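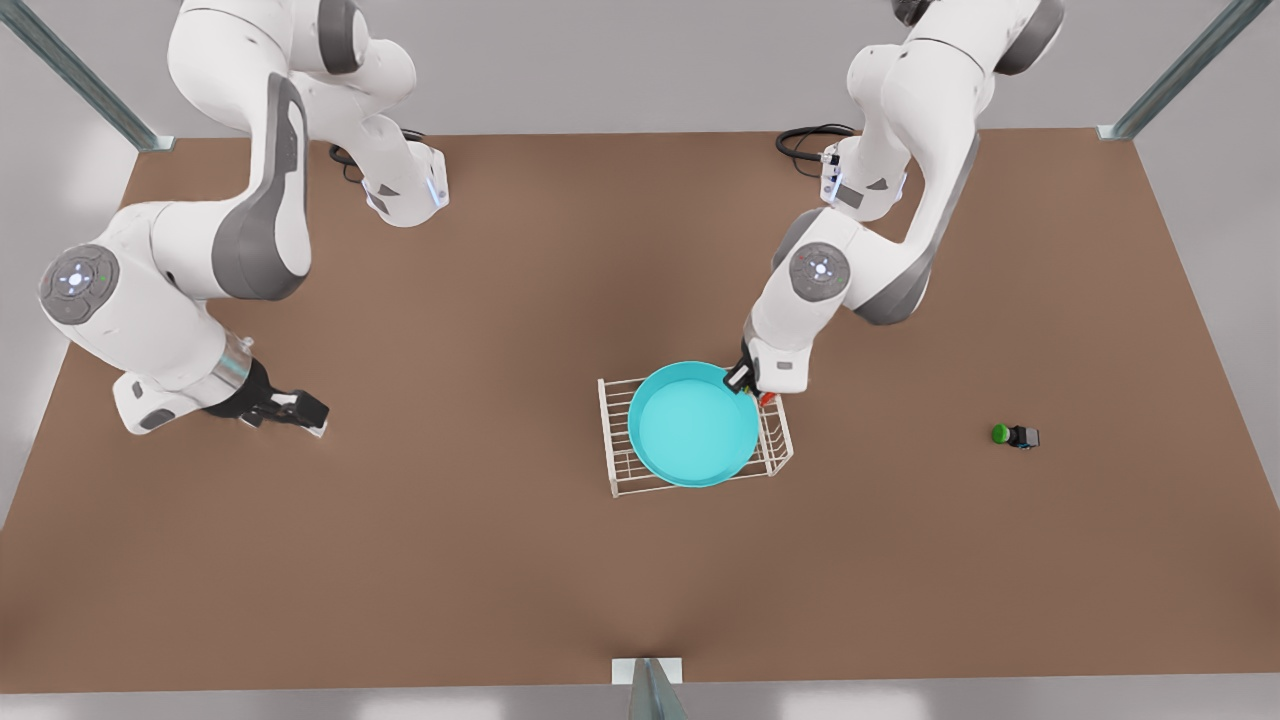 Two-arm table sim: bowl keeps catching on the rack when the left arm lifts it

Posted in: Home builds and shared workshops

lu_bench
Joined in December, first proper question. Fouad Erraji and I are building a two-arm table at the Gretberg workshop. Before we bolt the real arms down we are doing everything in simulation, and I am stuck on the dish rack task.

The left gripper goes to the right-hand rim of the bowl and pinches it. The bowl is sitting on top of the rack. As soon as I command a lift, the bowl tips and the underside hooks on the wires. Out of 116 runs, 78 ended with the rack being dragged along the table. The right arm does nothing at this stage, it only waits off to the other side.

Control step is the default. Friction on the fingers is the default too. What should I change first?

Rianne Groen
What is your collision shape for the rack? If it came in as a plain mesh, a lot of importers wrap it in a convex hull, and then you have a solid lump where the gaps should be.

lu_bench
I checked that. It is made of separate thin cylinders, one per wire. Took me a whole evening.

Rianne Groen
Then I would make the cylinders slightly fatter for collision only and leave the visible ones alone. Very thin shapes let things sink in between steps and then they get stuck. Halve the step as well.

pusum_arms
I don't agree with starting on the physics. You are pinching a wide bowl at one side and pulling straight up. A real one would tip as well. Use the other arm. Grip both sides, lift together, done.

Rianne Groen
Two arms on one rigid bowl brings its own trouble. If the two targets are a few millimetres out they fight each other and the bowl pops out sideways. I would want the single arm working first.

pusum_arms
Only if you run them both stiff. Make one arm soft and let it follow.

Jingyi Xie
Which camera are you using to find the rim? We had a similar job on the Litby rig and the trouble was in the approach. The fingers came in at a slant, so the first contact gave the bowl a push before the grip closed.

lu_bench
Overhead for the coarse position, then the one on the wrist looking straight down between the fingers.

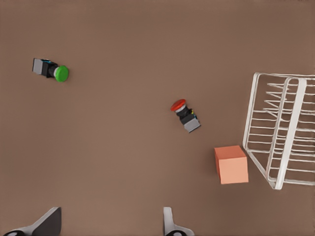 The wrist one is the view I trust most, although the fingers come in along the bottom edge and anything close to them is hard to judge. The switches and the cube are there for the later sorting task. I have left them in so that I don't have to redo the start positions, but I could take them out if people think they matter.

Jingyi Xie
Leave them in. Just make sure the arm's path doesn't pass low over them. The red switch would be the one I'd watch.

Also log the angle of the fingers at first contact. If it is off by more than a couple of degrees, fix that before you touch friction.

Stella Massawe
Agree with Jingyi. I'd add a small move in towards the middle of the bowl as you lift, so it isn't a straight pull upwards. Ours improved a lot with that and the friction stayed as it was.

pusum_arms
That is a workaround for not using the second arm.

Stella Massawe
It is, and it took me ten minutes.

lu_bench
Update. Halved the step and made the collision wires fatter as Rianne said. The rack is dragged less often but the bowl still tips. Finger angle at contact was well out, so Jingyi was right about the slant. Correcting that tonight, then I will try Stella's inward move. Fouad wants the two-arm version whatever happens, so pusum_arms, I may be back asking how soft is soft.

pusum_arms
Start with the follower at a tenth of the stiffness of the leader and work up. Post your gains when you have them.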